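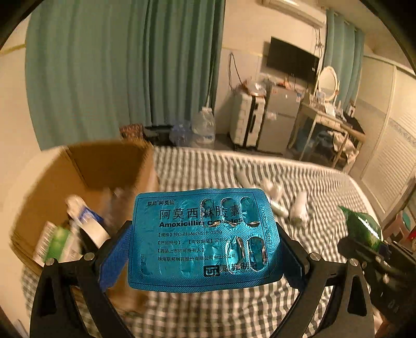 Visit to the Minhas packaging plant, Drundton
Posted February 22, 2023

The Minhas plant opens its doors to the public twice a year, once in winter and once in May. I had tried for a May place before and missed it, so this time I signed up the morning the list went live. The tour is free. You give your name and shoe size, and they send you a slip with a gate number and a start time.

Minhas makes packaging for tablets and capsules. It does not make any medicine. Rolls of plastic film and foil come in at one end of the site, and finished blister packs in cartons leave from the other, with the drugs themselves delivered in sealed drums by the customers. I have taken pills out of these packs all my life and had never thought much about how they got in there.

Getting there

Drundton is easy to reach by car and hard to reach any other way. The bus from the station stops at the retail park, and from there it is a 25-minute walk along a road with a sidewalk on one side only. The plant has a visitor lot behind the main building. Follow the signs for Gate 3 and ignore the navigation on your phone, which sent me and two other cars to the truck entrance.

The building is long, low and gray, with a newer section in white at the east end. The company moved in when the old Dollaritz bottling works closed, and the Dollaritz name can still be read in faded paint on the brick chimney. The bottling line is gone, but the loading bays and the floor drains are original.

Check-in and clothing

We were a group of 14. Check-in took longer than it should have, as there was one person at the desk and everybody had to sign two forms. After that came a short safety video and the clothing: overshoes, a white coat, a hair net, and a beard net for those who needed one. Watches and rings had to come off and go in a locker. Phones went in too, so I have no photos from inside.

It was warm in the waiting room and cool everywhere else. Wear a sweater you can fit under a coat.

The material store

The first stop was the store where the rolls are kept. The forming film is clear plastic and comes on rolls that reach to my waist. The foil rolls are smaller and much heavier for their size. Each roll has a label with a bar code, and nothing goes to the floor until a sample has been cut and checked for thickness and pinholes. Our guide held a strip of foil over a light box to show what a pinhole looks like. I would not have seen it without the light.

The plant keeps 46 kinds of foil in stock. The differences are mostly in thickness, coating and color, and some are held for a single customer. One aisle was almost empty. A supplier had been late, and we were told this had been a headache since the fall.

The blister lines

The main hall has six lines behind glass, and visitors stay in the corridor. Four were running. The noise comes through the glass as a steady thump.

Every line works in the same order. The plastic film unrolls and passes between heated plates until it is soft. A mold then forms the pockets, using compressed air. The film cools and moves under a feeder, which drops one capsule or tablet into each pocket. A camera checks that every pocket is full and that nothing is broken. Then the foil comes down from above and is sealed to the film with heat and pressure. After that the strip is stamped with the batch number and expiry date, cut into single packs, and pushed along to the cartoner.

The line nearest the corridor was packing capsules and had a screen showing its output. It had made 2790 packs since the last stop. I asked what had caused the stop and was told it was a splice, where one roll of foil runs out and the next is taped on. The packs on either side of a splice are thrown away. A bin under the machine catches them, and the contents are weighed at the end of the shift so the numbers add up.

I learned that the printing on the foil is done in two ways. The name of the product and the company details are usually printed before the foil gets to the line, so they repeat across the whole roll. This is why the words sometimes run off the side of a pack at home. Where the print has to sit in exactly the same place on each pack, small marks on the foil are read by a sensor and the foil is stretched very slightly to match. The guide called this registration. It costs more and it is slower to set up.

The question most of us had was why some packs are so hard to open. There are two main reasons. One is the thickness of the foil, and the other is whether it has a paper or plastic layer added to keep children from pushing through. The customer picks, within the rules of the country where the pack will be sold. A woman in our group with arthritis said she uses the end of a spoon. The guide said the company hears this often, and that a peel-back version is offered but few customers order it.

The test room

I liked this part best. It is a small room with a long bench and a sink. The leak test is done in a clear tank. Packs go into blue dye, the lid is closed, and a pump pulls a vacuum. When the pressure is let back in, dye will be drawn into any pocket that has a bad seal. We watched a set of ten go through. They were rinsed and opened by hand, and all of the pockets were clean.

There is also a machine that pushes on one pocket with a metal pin and records the force needed to break through. We were each given an empty sample pack to try with our thumbs first, then saw the number from the machine. Mine was an old trial pack in green foil and it took me three goes.

The technician had a drawer of returned packs with faults: a crooked cut, a double foil, a pocket with two tablets in it. Some went back more than ten years. She uses them for training new staff.

Cartons and warehouse

The cartoning area is fast and hard to follow. A flat carton is pulled open, a leaflet is folded and placed, the packs slide in, and the flaps are closed. A scale at the end rejects any carton that is too light, which would mean a missing leaflet or a missing pack.

The warehouse runs on Jandex, a stock system that the company switched to two years ago. A wall screen showed 2122 pallet places, with 1535 of them in use. The staff we met had mixed feelings about it. It finds pallets quickly, but it will not let a driver correct a mistake without a supervisor's code - and the supervisor may be at the other end of the site.

Waste was the last subject. Plastic and foil sealed together are hard to recycle, and most household collections will not take them. The clean offcuts of film from the forming stage are baled and sold. The sealed rejects are burned. Minhas has a trial going with a single-material pack that could be recycled as one piece, and there was a sample in the display case by the exit. It felt a little stiffer than the usual kind.

Practical notes

The tour took two hours and ten minutes, all of it standing apart from the video. There are restrooms at check-in and none after that. The route is step-free except for the test room, where there are four steps and no ramp. They will bring the samples down to you if you ask in advance.

Coffee and cookies were set out in the canteen at the end, and two of the staff stayed to answer questions. The canteen itself is closed to visitors for lunch. I ate at the diner across from the retail park, which does a decent grilled cheese and closes at 3.

Children under 12 are not admitted. Places for the May tour will be listed on the plant's website, and the morning slots fill up first.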